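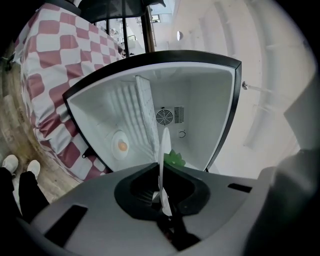 Mini fridge with the door open, toy egg still inside, checkered cloth to the left.

Tuesday, 7:40 p.m.

Started on the small fridge after work. The play kitchen has been using it as a pantry all summer, and I want it back in service as a drinks fridge before the end of August. It has a fan on the back wall, a vent next to it, and a white interior that shows every mark. The rack is a separate piece, so the cavity can be cleared to bare plastic.

Contents at the start: one fried egg, toy, white and orange-yellow. One bit of green leaf, which I take to be lettuce from the same set. The egg was sitting low on the left. I have found that egg in the dryer, in my coat and under the car seat, so the fridge is at least the correct category of location.

I own two of these units. The other is a Jellden, rated at 65 watts, and lives in the garage. The manual for this one went missing in the move, so I have been working from the Jellden manual and making allowances. It says to unplug and leave the door open for 90 minutes before washing. I unplugged at ten to six and went to make dinner. There is no freezer plate in this model and so nothing to defrost, but the interior plastic is easier to wipe at room temperature and the cloth does not fog it.

Thandeka Nkuna called during dinner about the shared shelf measurements for Saturday's sale. She wants the clear height under the top of the cavity, because she has a case of the tall Gella bottles and would like them chilled. I told her the bottles are 224 mm with the cap on and that I would measure with the rack both in and out. She asked whether the rack could go in at the lowest position and take the full weight. I don't know. The Jellden manual gives a load figure per shelf but I am not going to apply it to a different shelf.
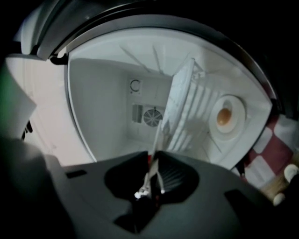
Reading time: 3 minutes

The rack is the awkward part of this fridge. It is white plastic with parallel slats, and it will not travel in or out level. It has to be tilted steeply, with one corner up close to the ceiling, and then turned flat once the other end has cleared the front. The ceiling has raised ridges molded into it, fanning outward, and a rack corner will catch on them if it goes up too far. I have a faint scratch on my own conscience from last year on that point. Correct method is to keep the high corner just under the ridges and swing the low end.

Order of work, for next time:

Empty the cavity. Check the corners for small food.
Rack out, tilted.
Wash the rack in the sink with dish soap, slats lengthwise under the tap.
Wipe the interior from the ceiling down. Damp cloth, no spray near the fan grille or the vent.
Dry brush on the fan grille. An old toothbrush is adequate.
Wipe the door seal, fold by fold.
Rack back in, tilted, then flat.

I used Nodent on the seal, one capful to a quart of warm water. The bottle says to leave it on for five minutes. I left it for closer to 19, because Sibiya had got onto the counter and was standing in the colander. No visible effect on the rubber. The vent slats hold more dust than the fan grille does and the brush is too wide to get between them. A cotton swab fits. I did half of them and ran out of swabs.

The label on the back wall with the open circle on it, something like a letter C, remains unexplained. The Jellden has nothing comparable. I went over it lightly with the dry side of the cloth so as not to lift an edge.

Other notes. The red and white cloth needs a wash. I can get it in with the towels on cold, but the last time I did that the white squares came out pinkish on one side, so it had better go alone.

9:15 p.m. Plugged in again, thermometer on the rack, door shut. Will read it at eleven and again before work. I still owe Thandeka the height, as the tape measure is in the garage on top of the Jellden and I have already locked up.

Egg and lettuce are in the toy bin.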